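Residential Renovation Practice
Unit 4 Handout: Kitchens in Older Houses
Instructor: Hanneke Maes
Issued 4/2/24

4.1 Scope of the unit

This unit covers the planning of a kitchen renovation in a house built before modern framing and wiring standards. It assumes that students have completed Unit 3 (Surveying the Existing Structure) and are able to read a simple floor plan. Structural design is outside the scope of the course. Where a wall is to be altered, the student is expected to know when an engineer must be called and what information the engineer will ask for.

4.2 Survey before demolition

No finish should be removed until the room has been measured and the condition of the floor, walls and ceiling has been recorded. In older houses the corners are seldom square. Each wall is to be measured at floor level, at counter height and near the ceiling, and the smallest of the three figures is carried forward to the cabinet plan.

The survey should also record:
- the direction of the floor joists and any visible sag
- the position of the main drain and vent
- the number of electrical circuits serving the room
- any sign of past leaks under the sink or around windows
- materials that must be tested before they are disturbed, including old floor tile, pipe wrap and painted trim

Testing results must be in hand before a demolition date is set. A contractor may not rely on the owner's recollection that a material was "already checked." 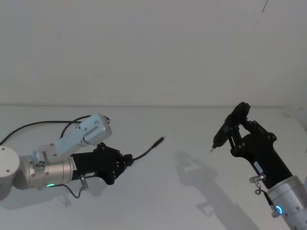

4.3 Deciding what stays

Owners often wish to keep part of an existing kitchen. Solid cabinet boxes in sound condition may be refaced or painted. Paneling can sometimes be taken down in whole boards and used again in a pantry or back hall. The decision should be made item by item and entered on the retention schedule, with the owner's signature beside each entry. Corina Egger's sample schedule from the Prevness house is included in the course reader and should be used as the model for Assignment 2.

4.4 Layout

The Prevness kitchen is used as the worked case throughout this unit. Its north wall measures 114 inches at floor level and is interrupted by a chimney breast 41 inches wide. Two layouts were prepared. The first placed the range against the chimney breast and required a new duct to the outside wall. The second kept the range in its former position and moved the refrigerator beside the back door. The owners chose the second layout after comparing the cost of the duct run with the loss of one base cabinet.

Students should note that the chimney breast was not removed in either layout. Removing the lower part of a chimney while leaving the upper part in place requires engineered support, and a permit application will normally be refused without it.

4.5 Electrical and plumbing

An existing 200 amp service is adequate for many renovated kitchens, but a load calculation is still required. Circuits added over the years by previous owners should be traced to the panel and labeled. Rough plumbing is inspected before walls are closed. The inspection record is to be kept with the permit drawings.

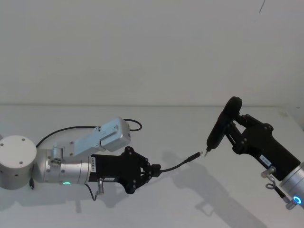

Figure 4.2. Two arms above a white tabletop, grippers meeting near the center.

4.6 Order of work

Demolition is followed by framing repairs, rough plumbing, rough electrical work, inspection, insulation, wallboard, flooring, cabinets, counters and final connections. Counters are measured only after the base cabinets have been leveled and fastened. Flooring may follow the cabinets where the owner has selected a floating product; the maker's instructions govern.

4.7 Reading and assignments

Required: Course reader, Declercq survey notes and the Skarnwood cabinet drawings.
Optional: Siv Wikström's lecture on plaster repair, available through the department office.

Assignment 2: Prepare a survey sheet and a retention schedule for a kitchen of your choice. Submit both to Ross Haldane in Room 209. Late work requires written approval from the instructor.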